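Sorcha Kerr had the budget open on her knees because there was nowhere else to put it, and she'd been on the same page since lunch. Outside it was doing what October does in that town, raining a bit, thinking about it, raining again.

"Read me the grippers line," said Sverre Hovland from the doorway. He had his coat on already, though it was only four, and he was eating one of the good biscuits that were meant for the people from Eklund.

"Halteck or Kimach?"

"Whichever makes me less sad."

Well, that would be Kimach, which came in at 49 hundred a pair with the cables included, where Halteck wanted 71 and would talk about cables later. Sorcha had driven a Halteck pair for a whole winter at her old job and still thought of them fondly, the way you think of a car that only let you down twice. She didn't tell him so. She told him the Kimach people had answered the phone, all three times she'd called, and that the woman there had asked what they meant to pick up with them.

"And what did you tell her?"

"Gloves," said Sorcha. "I said gloves, mostly, and trays to put them in. She went quiet and then she said, oh, you poor thing."

Sverre laughed so hard he had to sit down, coat and all, on the box of spare fuses. It was true, though, that gloves were a misery. A block stays the shape you left it, bless it, but a glove has a cuff and a strap and its own opinion about which way up it would like to be, and Eklund wanted them sorted and laid flat before they'd so much as discuss paying for a second bench. Everything in the budget hung off that second bench. The arm from Citent hung off it, and the new lights, and (Sorcha had put this at the very bottom in small type, hoping) a proper kettle.

"Come and look at it, then, before you sign for anything," she said, and she tucked the budget under her arm and took him down the hall.
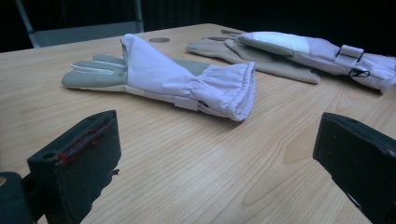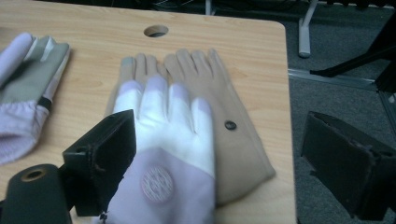
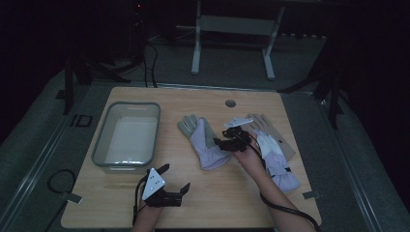

Gloves on the bench, Tuesday.

Sverre stood with his hands in his pockets for a good long while. He was a man who had bought a great many things for a great many rooms, and he'd told her once, over a very ordinary curry, that he'd never regretted a machine half as much as he'd regretted the ones he bought in a hurry.

"How many benches did you say?"

"Two. This one and its sister."

"And if I give you the grippers now and the bench after Christmas?"

Sorcha had a speech ready for exactly that, with a coloured chart to go with it, and she found she couldn't remember how it began. She looked at the gloves and thought of all the evenings she'd spent turning cuffs the right way out.

"Three pairs of grippers, then," she said. "Not two. And the kettle."

"What kettle?"

She turned to the last page and held it up close to his face, since he'd left his glasses in the car, and he read all the way down to the small type with his lips moving. Then he asked if she had a pen.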